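Teaching by hand: notes for the Zatcombe talk

Karthik Herath - speaker notes, October version
Slot is 18 minutes plus questions. Talk slower than last time!

OPENING (no slide)

Start with the room. Ask who has taught a kid to tie a shoe. Wait for hands. Then ask who did it by writing out instructions. You get a laugh every time, and it gets us straight to the point: we show people things. We put our hands over their hands and move them. I want to talk about doing the same with robot arms, and why I love this job.

Say thanks to the Porkcombe crew for the invitation. Mention that the coffee is good.

SLIDE 2 - Two ways to show

First way: you grab the arm itself. Motors go slack, you push the wrist where you want it, the joints remember. Great for wiping, pouring, pressing a button. Do the elbow mime here.

Second way: remote control. You hold a pair of small leader arms, and the big pair copies you. Your hands are over here, the work is over there. This is what we do at Selvanayagam for anything that needs two hands at once, and cloth nearly always does.

Why not grab both arms directly? Try it. Your body is in the way, you block the cameras, and you need a third hand for the gripper. (Pause, let them picture it.)

SLIDE 3 - What a demonstration is

Keep this simple. One demonstration = one go at the task, start to finish, with joint positions and camera views saved together. Our first laundry set was 192 demonstrations. Our current one is almost 3000. I did a big chunk of the early ones myself and my shoulders still know it.

Read out the line from my notebook: "Go slower than feels polite." If the operator rushes, the arm learns to rush, and it doesn't have your eyes to save it.

SLIDE 4 - Skustov, our practice policy

Skustov is the name of the model we train on these demos. It was named after a misspelled folder and we got attached to it.

Story to tell: the first version had learned my habit of stopping for a second before every grasp. I was thinking. The robot had nothing to think about, but it stopped too, every single time, very seriously. I was so proud and so embarrassed. Use this to make the point that everything in your demo is a lesson, including the parts you didn't mean to teach.

Then the good news - we wrote down four habits for operators and the next batch was so much better:

Decide on the grasp before you start recording.
Keep both grippers where the cameras can see them.
If you drop the cloth, pick it up and carry on. Don't restart.
Swap operators before anyone gets tired.

Spend the most time on the third one. People want to hand in a perfect run, and I get it, I do too. But a recovery is gold! If the model has never seen a dropped sleeve, it has no idea what to do with one.

SLIDE 5 - Why clothes

This is my favorite part, so watch the clock. A box is the same box whichever way you set it down. A shirt is a new shape each time you let go of it. You can't tell from the heap which bit is the collar, and half the time I can't either, and I've been wearing shirts for years.

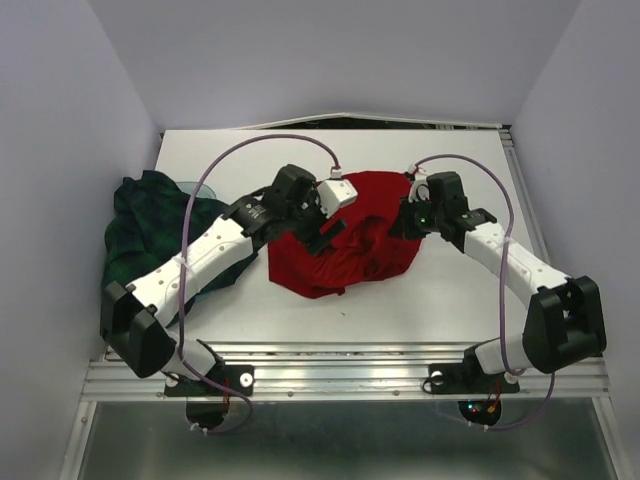

So the first thing we teach is finding an edge. Pinch, lift, look, let go, pinch again. With the leader arms you feel a little of this in your fingers, though much less than you'd hope. Most of us end up steering by eye, and new operators need a while before they trust that.

Mix the colors and the patterns too. Plain, checked, light, dark. We stuck with plain shirts for too long at the start, and the model got confused by anything busy.

SLIDE 6 - What's still hard

Be straight with them here. Inside-out sleeves are hard. Thin fabric that sticks to itself is hard. Knowing when you're finished is really hard, and operators disagree on it, so of course the robot wavers as well.

If there's time, do the towel thing: get someone up front to fold a towel wearing oven mitts while looking through a cardboard tube. (Mitts and tube are in the blue bag. Towel too - check!)

QUESTIONS

Likely one: how many demos do I need? Answer: start with fewer than you think, train, watch it fail, then record what it failed at.

Likely two: can anybody do it? Yes. Our steadiest operator came from cake decorating. Invite people to come find me afterward, the leader arms will be on the side table and they can have a go.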